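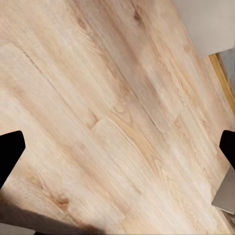
A simulated wood-plank surface as the robot's own gripper sees it, fingers open and nothing between them.

Ask Graziella Dal Bello about wood grain and you had better have a free afternoon. Her group at Troredari has spent the winter teaching robots to work in kitchens that exist only inside a computer, and she has come to love the knots in the planks.

"A knot can look like a thing you should pick up," she says. "So can a shadow. I want the robot to get over that before it meets a real kitchen."

The method is called Skukivum, and its main idea is wonderfully simple. Each time the robot practices a task, the software repaints the room. Floors, walls and cabinets get new colors and patterns, while the shapes stay put. Then comes the clever part — the robot is scored on whether its plan holds steady from one paint job to the next, as well as on finishing the task.
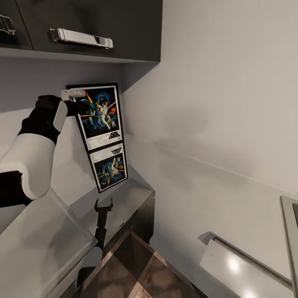
Arm, cabinets and a framed poster in a simulated kitchen. The gripper is closed on a small, light gray piece.

The team trained on 329 rendered rooms and kept 20 more out of sight for testing. Across those 20, the robot dropped or missed its target in just 2 rooms. An earlier version, trained without the steadiness score, failed in 13.

That is a big jump for a small change! Idrisa Massawe, who wrote most of the scoring code, was so sure he had made a mistake that he ran the whole test again over a weekend. The numbers came back the same.

Plenty is left to do. Glossy surfaces still cause trouble, and thin handles are harder than chunky ones. In March the group moves to a real arm in a real kitchen, down the hall from Dal Bello's office — she has already picked out the floor.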